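About Us

Hi, I'm Wing-sze Hsieh, and I watch a frankly silly amount of television. If you've landed here you probably do too, so welcome! Pull up a blanket.

Ovura is a small website about TV drama. We write episode recaps, longer essays about shows we can't stop arguing over, and a weekly newsletter that goes out every Tuesday, usually later in the evening than I promised. There are two of us, me and Kai-wen Tsang, plus a handful of guest writers who come and go depending on what's airing and who has a deadline at their real job.

I started the site after I got too long-winded for a message board. I used to post there about period dramas and crime shows, and my posts kept getting longer and longer until one of the moderators very kindly suggested I get my own place. (She still reads us. Hi, Mekonnen!) The first thing I put up was 5 pages on why the second-to-last episode of a season is nearly always better than the last one. I still believe every word of it, though I'd cut the bit about opening credits.

Kai-wen turned up in the comments to disagree with me. He thought I'd been unfair to finales, and he had a list. I mean a real list, 69 finales long, with a sentence or two on each, and I read the whole thing on the bus and missed my stop. I wrote back and asked if he'd like to post it on the front page. He did, people loved it, and he's been here ever since. He handles most of the science fiction and anything with a courtroom in it, and he edits my stuff, which is a bigger job than it sounds.

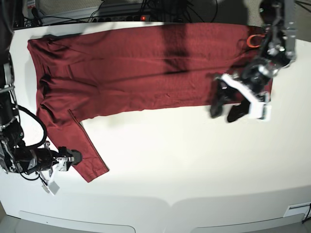
So what do we cover? Mostly hour-long dramas, new and old. I'm a sucker for a ghost story, a family that owns too big a house, or a detective who should really take some time off. We do the odd comedy when one of us falls hard for it. We don't do reality shows, mainly on account of neither of us knowing how to write about them well, and there are people who do it brilliantly already.

We recap week by week when a show is airing that way. When a whole season drops at once, we still go one episode at a time, two or three recaps a week, and we ask everybody in the comments to stick to the episode at hand. I know some of you have finished it by Saturday breakfast. I have too, sometimes! But I like the slow version. You get to be wrong about who did it for a whole month, and I have been wrong in ways I'm still hearing about.

A word on spoilers. Recaps talk about everything up to and including that episode and nothing after it. Essays can talk about anything, and the shows we give away are named in the first line. If we slip up, email us and we'll fix it fast.

We don't give stars or grades. We tried it for one season and spent more time fighting over a half star than writing, and then a perfectly lovely piece Kai-wen did on a hospital drama got 200 comments and every last one was about the score. So that was the end of that. If you want to know whether we liked something, you'll have to read it - sorry!

The newsletter is called Niltari, after a planet in a space opera I tried to write when I was 14. (No, you can't read it.) It has links to what we put up that week, a short note on something old that's worth digging out, and a reader letter if we get a good one. The letters are my favorite part. We had one in February from a woman who'd watched the same vampire series with her mother, her daughter and then by herself, and rooted for a different character each time, and I thought about it for days.

How we pay for things: readers chip in. There are more than 200 of you who put in a few dollars a month, and that covers the hosting, the subscriptions and a fee for guest writers. There are no ads and we don't take money from studios or channels. Now and then we get sent early episodes, and when we do we say so at the top of the review.

If you'd like to write for us, please pitch! Send a paragraph on what you want to say and a link to anything you've written, even if it's a blog with three readers. We're always short of people for foreign-language drama, and I'd really love somebody who knows older soaps. Our style guide lives on a page we call Janero, and it's mostly me begging people to spell character names the same way all the way through.

You can reach both of us through the contact form. Kai-wen answers faster. I answer longer.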